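Rondent Robot Kitchen Open Day: Questions From People Who Don't Quite Believe It

Is it a product?
Not one you can order. Wonberg calls it a demonstration, and so do we. If a leaflet tells you your dinner is two years off, ask who wrote the leaflet.

What will I see?
Robot arms handling toy kitchen things on a black table. Toy utensils on a stand, a basket, that sort of scale.
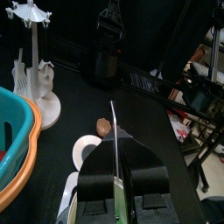
RONDENT, August 16, 2022

Does it cook?
No. The food is toy food. Picking up a thin utensil is the whole job, and it's a harder job than the brochure makes it sound.

Are the success figures real?
Odier quotes 2747 good grasps out of 3000. Waraporn Suksawat, who runs the floor, will show you the log if you ask. We'd ask. Nothing in it says how many objects were new to the robot.

Can I pick the object?
From the toys on hand, yes. Your own keys, no. We think that's a pity.

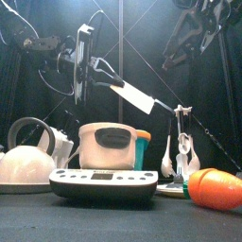
How many people can attend each session?
Up to 80, and seats go to whoever signs in first at the front desk. Bags go in the lockers.

Is there a charge?
Entry is free. The Sison workshop afterward is ticketed separately, and you can skip it.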